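Sat 3 January

Slept till nine, which I haven't done since May, and then lay there another half hour feeling guilty about the hall closet. It has been on my list all through the holidays. I told myself I'd do it the second the tree was down, and the tree came down Thursday, so there went my excuse!

Made a big pot of coffee (the Caruneck dark roast, the bag I got for Christmas, and oh it's good) and carried it out to the hallway in my robe to stare at the closet door for a while. Then I sat on the stairs and wrote this year's plan in here instead. Anything to put off opening that door.
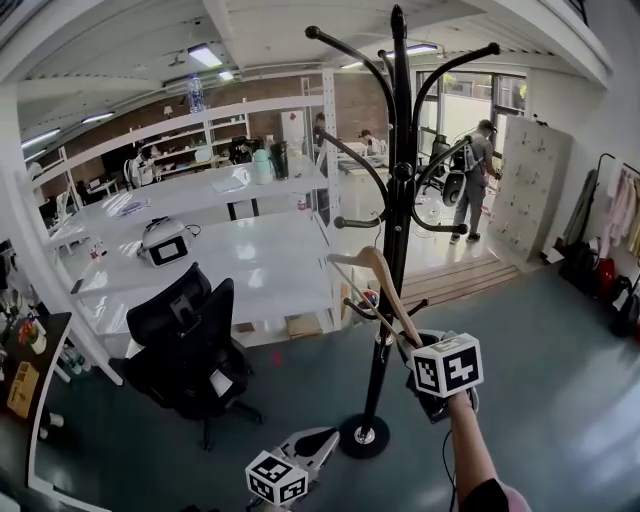
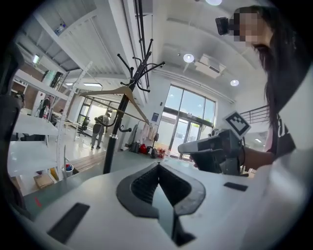
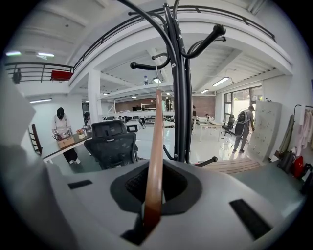 A black metal coat stand is what I want for the front hall, by the way. The kind with the curved hooks and a knob on the end of each one.

The closet, part one

Okay. I did open it. Everything came out onto the hall rug, and I mean everything, and then I couldn't get to the bathroom without climbing over the ski pants. Why do I own ski pants? I have been skiing 2 times in my life and cried both times.

There were 19 coats and jackets in there. Nineteen! I live alone! I laid them all over the couch and the backs of the kitchen chairs and tried on every single one, with the radio going. The green wool one from college still buttons if I don't breathe. The long gray one makes me look like a sea captain, so that stays forever. The puffy one with the broken zipper I have been meaning to fix for three winters, and today I finally admitted I'm not going to, and put it in the bag by the door. Then I took it back out. Then I put it back in.

Found in pockets: a movie ticket so faded I can't read it, one glove (left), four cough drops stuck together, a grocery list that just says "limes???" and a gift card for Lazaridis with $69 on it. Sixty-nine dollars! I looked up the balance right there on the floor and yelled. I have walked past that store all year telling myself the good sheets were too much money. I am getting the good sheets.

Lunch

Leftover soup, the end of the bread, the last of the fudge. I said the fudge was for the whole weekend. It was gone by one o'clock.

The closet, part two

The hangers are a whole separate problem. Half of mine are wire ones from the cleaners that drop everything on the floor if you so much as look at them, so those went straight in the recycling pile, and I hung the coats back up on the wooden ones, and it already looks like a grown woman's closet. I kept walking by and opening the door just to look at it. Still need something for the shelf up top, where the scarves keep sliding off. Maybe a couple of baskets.

Took three bags to the donation place before they closed and the lady there was so nice about it. Came home the long way past the lake. There was ice along the edges and some kids throwing rocks at it to hear that weird pinging noise. I stood and listened till my ears hurt. (Had no hat on. Owned four hats as of this morning, all of them at home, sorted.)

Tonight

Started the Nuvari puzzle, the 1000 piece one with the harbor. It's mostly sky so far and I am already mad at it. I have the edges done except for one piece that I'm sure is under the couch, and I'm not moving the couch tonight. My back is telling me all about those ski pants.

Tomorrow: sheets, call the dentist's machine and leave a message, take the cookie tins back down to the basement. Possibly the junk drawer. We'll see how brave I feel.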